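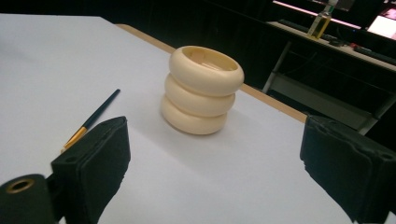

Recording brush-and-holder demonstrations for Hido

These steps produce one session for the Hido insertion policy, using the Paewai hand-held grippers. The task is to put a brush into a ribbed holder. Read the Kellevine calibration page first.

1. Lay the white board flat and set the holder on it. Change its position between takes.

2. Start both gripper streams and the head stream. Wait until all three clocks agree before moving.

3. Hold both grippers open for one second. The trimming script looks for this pause.

4. Pick up the brush, insert it and open the fingers. Keep the other gripper clear of the holder.

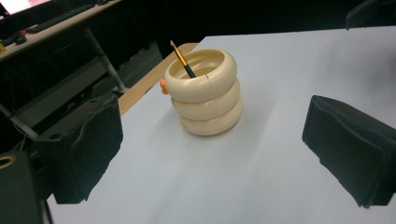
5. Back away slowly with the fingers open. Takes that end during release are rejected, and the Stavberg loader drops them without a warning.

6. Label the take as success or failure. Keep the failures. The first February set had none, and the trained policy never retried a missed insertion.

For a pilot run, record seven takes per holder position. Hold out three positions for evaluation and do not use them for tuning.

If wrist and head poses drift apart, rerun the calibration and discard the takes made after the last good check. 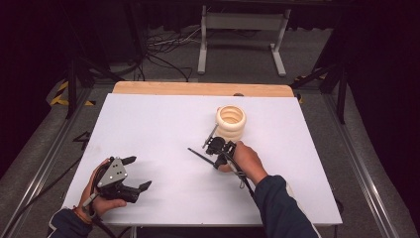 Head view: both grippers over the board, with the holder standing upright.

Last updated 11 Jul 2021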